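Zweiarmige Montagezelle anschaffen: So planen Sie Budget und Platz

Von Areti Rallis, 19. Dezember, Freitag

Wer zum ersten Mal zwei Roboterarme für Montageaufgaben kaufen möchte, schaut verständlicherweise zuerst auf die Arme selbst. So ging es uns bei Hunberg auch, und ich kann Ihnen sagen, dass wir den Kostenplan danach noch siebenmal umgeschrieben haben (mein Kollege Roy Horrocks hat alle Fassungen aufgehoben, leider). Damit es bei Ihnen etwas ruhiger zugeht, habe ich unsere Reihenfolge aufgeschrieben.

Schritt 1: Die Aufgabe festlegen, bevor Sie Angebote einholen

Nehmen Sie ein echtes Werkstück, das Ihnen im Alltag begegnet, und beschreiben Sie jeden Griff in einem eigenen Satz. Bei uns war es ein kleiner weißer Tisch zum Zusammenstecken: Platte mit der Unterseite nach oben, Beine in die Eckaufnahmen. Das klingt harmlos, aber schreiben Sie einmal auf, welcher Arm das Bein hält, welcher die Platte sichert und wie weit beide dafür reichen müssen! Unsere Liste hatte am Ende 47 Zeilen, und mit genau dieser Liste sind wir zu den Anbietern gegangen.
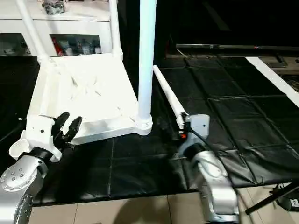 Schritt 2: Reichweite und Stellfläche ausmessen

Rechnen Sie die Höhe mit. Ein Tischbein, das senkrecht in der Platte steckt, ragt in den Raum hinein, in dem sich die Arme bewegen sollen, und bei drei oder vier Beinen wird es dazwischen schnell eng. Kleben Sie die Stellfläche am besten mit Malerkrepp auf den Boden und lassen Sie es ein paar Tage liegen. Planen Sie auch die Kabel ein, die mit jeder Bewegung mitgehen und dafür Schlaufen brauchen.

Schritt 3: Die Greifer als eigenen Posten führen

Greifer werden gern mit dem Arm zusammen angeboten, und das ist bequem, aber lassen Sie sich den Preis trotzdem getrennt ausweisen. Larasati Khoo aus unserem Einkauf besteht außerdem auf einem Satz Ersatzfinger pro Arm. Fragen Sie nach der Lieferzeit dafür! Bei Dilmont nannte man uns 16 Tage, bei Trirnby wollte man sich nicht festlegen. Falls Sie Kameras an den Handgelenken haben möchten, gehören Halterung und Verkabelung ebenfalls in diesen Posten.

Schritt 4: Probeaufbau vereinbaren

Bitten Sie den Anbieter, Ihr eigenes Werkstück aufzubauen, und nehmen Sie sich dafür einen ganzen Tag. Achten Sie vor allem auf die Stellen, an denen beide Arme gleichzeitig am selben Teil arbeiten, von links und von rechts. Dort sehen Sie am ehesten, ob die Finger lang genug sind und ob sich die Handgelenke in die Quere kommen. 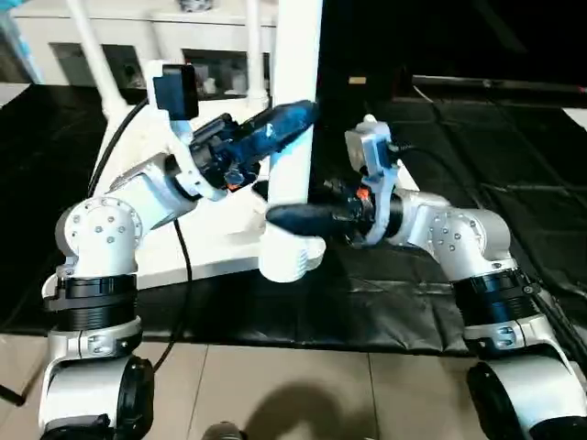
Muss ich beide Arme auf einmal kaufen?

Sie können mit einem anfangen, wenn der Anbieter Ihnen schriftlich zusagt, dass der zweite später an dieselbe Steuerung passt. Lassen Sie sich den Preis für den zweiten Arm gleich mit ins Angebot schreiben, samt Frist, und bestellen Sie das Untergestell von Anfang an für zwei.

Schritt 5: Die kleinen Posten sammeln

Abdeckung für den Arbeitstisch, Kabelbinder, Schrauben, Verlängerungen: Bei uns kamen dafür 302 Euro zusammen, und kein einziger davon stand im ersten Plan. Legen Sie eine eigene Zeile dafür an und tragen Sie jeden Beleg gleich ein.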